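5.2 What went wrong with the ketchup

I'll be blunt about this part, because the numbers in Table 3 look a lot nicer than the week that produced them. We ran 2,036 grasps on the toy kitchen set with the Selport controller, and 217 of them ended in some kind of fault. Most were boring (a missed pick, a timeout, a planner that gave up and went home). The ones I care about are the 58 where the controller reported a good, firm grasp and the arm then did something I wouldn't want it doing near a person's hand.

The table layout is the one we call "crowded" in Section 4, and I kept the pan, spatula and colander over on the left so the arm had no business going there. The oven goes on the right, close to where the arm comes in.

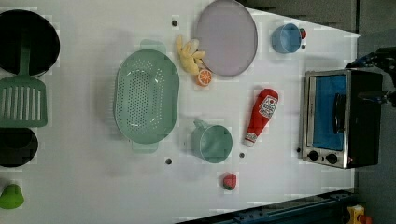
Figure 4. Crowded layout with the ketchup bottle lying on the table near the mug and the toaster oven. Second view: bottle held in the gripper.

The ketchup bottle turned out to be our worst object by a mile! It's smooth, it's wider at one end, and the Kulkarni grasp scorer loves it. The scorer would pick a spot well off the balance point, the fingers would close, and the force reading would jump past the threshold right away. As far as the software could tell, everything was great. Then the lift started and the bottle would swing cap-down, and now the real shape of the thing in the hand was a good bit longer than the shape the planner was using to avoid collisions.

That's the fault in one sentence, and it took me two weeks of log reading to write it. The planner kept the pose from the moment of closing and never checked it again. So a path that cleared the mug on paper could run the cap straight into it, and the contact stop (set high so the arm wouldn't trip on its own cables) didn't fire until the push was already well under way.

A held bottle with the cap end leading looks pretty harmless, and I let plenty of these go by on the Allameo monitor before I started pausing the runs to check the stored pose against the overhead view.

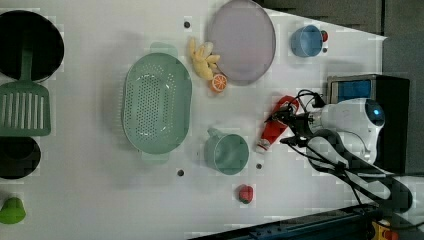 5.3 Changes to the stop logic

We made 2 changes. The pose of a held object is now estimated again after the first part of the lift, and if it has moved more than the allowed angle the arm holds still and waits for an operator. The contact stop also has a lower limit any time something is in the gripper. Both changes slow the cycle down, and I'm fine with that.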